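Progress report to the Ferraro Fund
Wooden block sets and work surfaces, second reporting period
Prepared by Sveva Barbieri, Skelteck

1. Status

Work on the Cidley block set is on schedule, with one item carried over. The set is a range of plain colored blocks for stacking and sorting, meant for schools and training rooms. The period covered by this report began in March, after the first payment was released. The carried-over item is the storage tray, which is described in section 4.

2. Blocks

The second production run was delivered by the Volivport workshop in two lots. The first lot held 782 blocks and the second held 788. Both lots were checked on arrival for edge damage, finish and squareness. From the two lots together, 110 blocks were set aside. Most of these had paint build-up along one edge, which makes a block rock when it is placed on a flat surface. The workshop has agreed to sand and refinish them at no charge to the project.

The glossy paint used in the first run has been dropped. It looked good in the box but let the upper blocks slide when a stack was bumped, and it showed fingerprints. The matte paint now in use grips better and hides small scuffs. It takes longer to dry, and the workshop has added a second drying rack to keep up.

Color order was also settled in this period. The standard three-block stack on the instruction card is red at the bottom, yellow in the middle and green on top. Earlier drafts of the card had yellow at the bottom, and readers of the black-and-white copy could not tell it from the tabletop. The new order prints clearly in both versions.

3. Stacking and work surface

Stacking was carried out on a light wood tabletop at the Skelteck site. The purpose was to see how the blocks sit on an ordinary table with visible grain and seams, as opposed to the smooth test plate used in the first period. The table was not sanded or coated for the work.

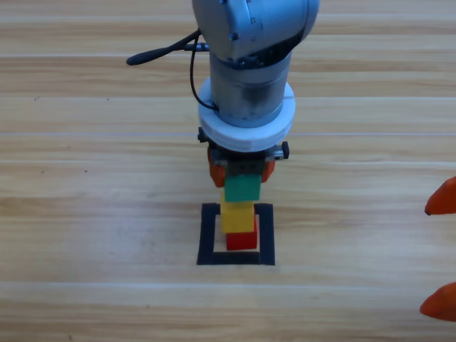 Three-block stacks are the reference case for the rest of the project. A small overhang between one block and the next is accepted, provided that the upper block rests flat and the stack stands without support. Overhang on the lower joint matters more than overhang on the upper one - it shifts the weight of everything above it. The instruction card will show an aligned stack and a slightly offset stack side by side, with a short note that both are correct.

Table seams caused less trouble than expected. A block placed across a seam can tip slightly if one plank is higher than its neighbor, but the effect was small on the table used. Dust and crumbs are a more common cause of a leaning stack. A line about wiping the table first has been added to the card.

4. Storage tray

The tray is late. The sample received from Volivport had compartments cut to the size of the unpainted block, and painted blocks would go in only with force. The drawing has been corrected and a new sample is on order. Until it arrives, sets are being kept in plain cartons with a paper divider. This does not affect the blocks themselves, but no full Cidley set can be shipped in its final packaging before the tray is approved.

5. Budget

Spending on materials is within the approved amount. The second drying rack was paid for by the workshop. The corrected tray sample will be charged to the packaging line, which has enough left to cover it. No transfer between lines is requested.

6. Next period

- Receive and recheck the refinished blocks.
- Approve or reject the new tray sample.
- Print the instruction card with the revised color order.
- Repeat the stacking work on a table with a harder, smoother top.

One decision is needed from the fund: whether the card should be printed in color only, or in both versions as first planned. Printing both costs more, but several schools have asked for a page they can copy.

Last updated: 26 Jun 2019

Contact | Copyright Skelteck | Back to top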